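Lulden Teach Kit

Hand guiding and remote control for bench assembly work

Product overview

The Lulden Teach Kit records a task as an operator performs it with the robot's own arm and gripper. The operator either moves the arm directly by its joints and wrist (hand guiding) or drives it from the Tallum leader arm at a separate seat (remote control). Both methods write to the same recording format and can be mixed within one task.

The kit is intended for work in which parts are handled one at a time and fitted into slots, holders or housings. It is supplied for benches with slotted aluminium tops. Other tops require the adaptor plate listed under Accessories.

Working with fixtures

Small parts are presented to the robot on a fixture plate. Each holder on the plate keeps its part at a known angle, so that the gripper can approach from above and close on the same faces every time. Plates are printed to order from the customer's part drawings, or from a sample part where no drawing exists.

The wrist camera is mounted so that both the finger pads and the mouth of the holder stay in view during the last part of an approach. Operators working from the leader arm should use this view for alignment and the bench view for everything else.

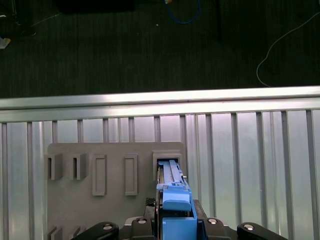

Wrist camera view: light-blue part held in the gripper and lined up with the right-hand receptacle on the fixture board.

Insertion is the step most often recorded badly. Bring the part into line with the slot before starting to move along it, and keep the wrist angle fixed until the part is seated. If the part binds, back out along the same line. Do not rock it. Any correction made by the operator is recorded with the rest of the task, and a later run will repeat it.

Hand guiding

Press and hold the guide button on the wrist to release the joints. The arm carries its own weight and that of the gripper; part weight is compensated once the payload has been entered in Keneo, the recording software. Release the button to hold position. Gripper opening is set with the thumb wheel.

Hand guiding suits large moves and first trials of a layout. It is less suitable for deep housings, where the operator's hands and forearms block the bench camera.

Remote control

The leader arm has the same joint layout as the working arm at a smaller scale. Movement is followed joint for joint. Scaling can be set to 1:1, 2:1 or 3:1 in Keneo; the higher settings reduce the travel of the working arm for fine placement. A foot pedal disconnects the leader so that it can be brought back to a comfortable position without moving the working arm.

A typical task is handling drives beside an open desktop computer. The case is laid on its side with the panel off and the fixture plate next to it, within reach of the arm without a change of base position. Cables should be dressed clear of the approach path before recording starts. 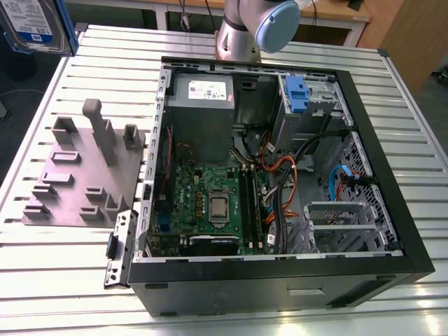 Bench view: open computer case and fixture plate, with a 1TB hard disk drive at upper left.

Recording a task

1. Power up the arm and wait for the steady light on the base.
2. Open Keneo and select the bench and plate.
3. Move the arm to the start position and press Record.
4. Perform the task once at an even pace. Pauses longer than 2 seconds are marked and can be trimmed afterwards.
5. Press Stop, then Keep or Discard.

Start each recording from the same arm position, but vary the placing of the case slightly between recordings if it will not be clamped in production. Label parts and holders in the plate file; the labels are carried through to every recording made on that plate.
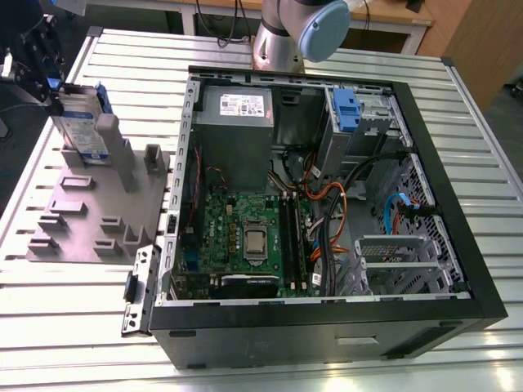 Recordings can be replayed at reduced speed for checking. Replay does not look for the part and will close the gripper on an empty holder if the plate has not been reloaded. Keep the stop button within reach during the first replay of any task.

Storage and export

Keneo keeps up to 4,000 recordings on the bench controller. Joint positions, gripper opening and all camera views share one clock. Export is by network share or removable disk.

Supplied with the kit

Wrist camera and bracket
Bench camera and post
Tallum leader arm with foot pedal
Guide button and thumb wheel assembly
Keneo licence for one bench
One printed fixture plate

Accessories

Landeg adaptor plate for flat bench tops
Spare finger pads, textured, pair
Second bench camera with post
Blank fixture plate

Ordering

Quote kit reference LTK-164 and state the bench slot spacing. Part drawings for the fixture plate may be sent with the order or later. Plates are dispatched separately from the kit.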